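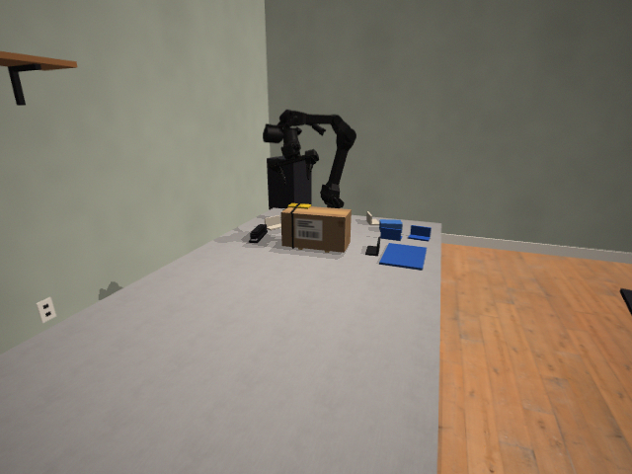

Rule 16 was the one Dilruba Barua loved best, and she told everyone so, usually before they had their coat off.

"Home before hands," she said, tapping the binder. "The arm goes to its home pose, it stays there, the light goes green, and then you reach in. Isn't that beautiful? Three words!"

Kumudini Wijesinghe had been at the Listbridge packing lab for one morning. She had come up from Tusuvthorpe on the early train with a sandwich and a degree, and she had expected to be shown the arm first. She got the binder. It had 70 pages, and Dilruba had written most of them, and she turned them like a person showing off vacation pictures.

"Who's Weerakoon?" Kumudini asked. The name was penciled in the margins all the way through.

"My old boss. He'd read a rule and then try to break it. If he could follow it to the letter and still get his thumb pinched, he wrote his name next to it and handed it back." Dilruba grinned. "I hated him for a year. Look at this one, he sent it back five times!"

It was the rule about clearance. Keep the near part of the table clear. The first version had said "reasonably clear," and Weerakoon had put his lunch on it.

They ran the job in simulation before anyone was allowed near the real cell. That was Rule 2, and Dilruba loved that one as well. She pulled up run 1158 on the big monitor and dragged over a second chair.

"Okay. Before you press anything, say what you see and what you expect. Out loud. It feels silly for the first week and then you can't stop, I do it with my toaster."

Kumudini cleared her throat. "Cardboard box, label facing us. Yellow thing on top. Gripper behind the box, pointing down. I expect it to go straight up first, then across."

"Why up first?"

"Because of the box?"

"Because of Rule 13! But yes, because of the box." Dilruba was delighted. "Any move near an object starts with a lift. Go on, what else?"
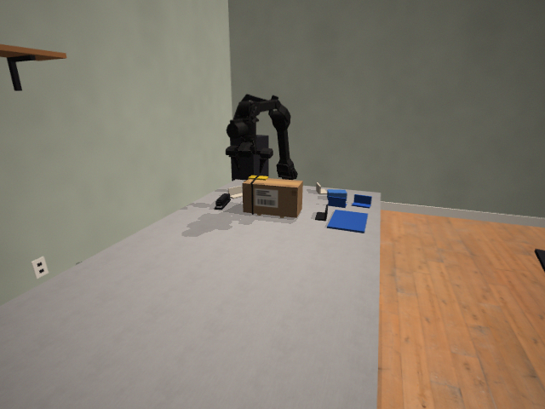 "The strap," Kumudini said slowly. She leaned in. "It goes over the top, right by the yellow piece. If the arm picks the yellow piece up and the strap comes with it, the whole box could tip. Which rule is that?"

Dilruba opened her mouth. She flipped to the tab for straps and ties, then to the one for stacked items, then back. She read a page with her finger under the line. Outside, the noon bus to Venham pulled away from the stop.

"We don't have it," she said. "We have loose straps. We have stacked items. We don't have a stacked item next to a strap." She was already hunting for a pen, and when she found one she held it out across the desk. "You write it."

"Me? I just got here."

"You saw it! Keep it short. Say what the person does, and leave out how they should feel about it."

Kumudini wrote a sentence, crossed out "carefully," and wrote it again. Check that the item is free of any strap before you lift it. She turned the binder around.

Dilruba read it twice. Then she took a pencil from the cup and, in the margin, in small neat letters, wrote Weerakoon.

"Free how?" she said happily. "Free by looking, or free by touching? Try again."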